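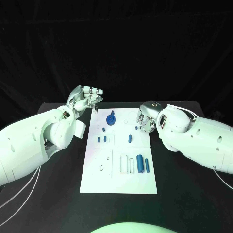

Valleck has released the Gosari assembly board, a tabletop set for practicing the placement of small parts into marked positions. The set is made up of a flat rectangular board and a group of loose parts, and it is meant for training benches, vocational classrooms and test labs. It was designed for high contrast between the work area and its surroundings. On a dark tabletop with a black fabric curtain behind it, the white sheet is the brightest flat area on the table, and its edges are easy to find. Valleck recommends a matte surface for the same purpose, as gloss tops reflect overhead light.

Category: Products / Training and Workholding

TARKVILLE, 27 February 2026 - The Gosari board replaces the earlier Valleck practice board, which was sold without marked outlines. On the new board, faint engraved lines and recessed outlines divide the surface into regions. The parts are blue and include pegs in different heights, a gear-like disc with a raised knob, and a tall cylinder. Round parts go to circular outlines in the upper area.

"The old board left the layout up to the instructor, and results from one bench could not be compared with results from the next," said Solange Baudry, product manager at Valleck. "With fixed outlines, the start position and the end position are the same on every board we ship. The lines are kept shallow so that a part does not catch on them when it is slid across."

A first production run of 800 sets has been completed at the Tarkville plant. Outline positions are checked against a master board before packing, and boards out of tolerance are pulled. Parts are packed separately from the board in a divided tray. The printed guide covers setup, cleaning, and a series of placement exercises of rising difficulty. Each exercise is planned for a session of up to 60 minutes, including reset.

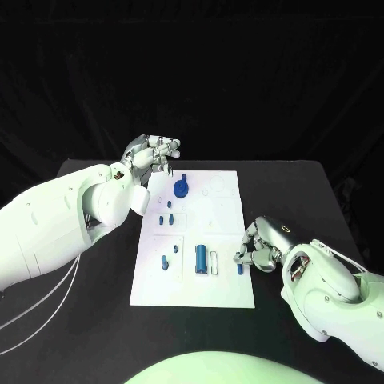

Can single parts be replaced if they are lost or worn?

Single parts can be ordered by part number from Valleck or from its distributor, Collet. The numbers are listed on the last page of the guide. Replacement parts are made to the same dimensions as the originals and need no fitting.

The board should be cleaned with a damp cloth and mild soap. Solvents and abrasive pads should not be used - they wear down the engraved lines. The board can be stored flat or on edge. It should not be left under load, as a bowed board changes the seating depth of the pegs.

The Gosari set is priced at $379 and is available now from Valleck and Collet. Owners of the earlier practice board can buy the new board without parts - the existing pegs and cylinders fit the new outlines, but the earlier gear does not. A second board layout, with more slots for elongated parts, is scheduled for August.

Valleck designs and makes practice boards, part trays and bench fixtures in Tarkville. Requests for drawings and evaluation sets should be sent to the Valleck product office, attention Solange Baudry.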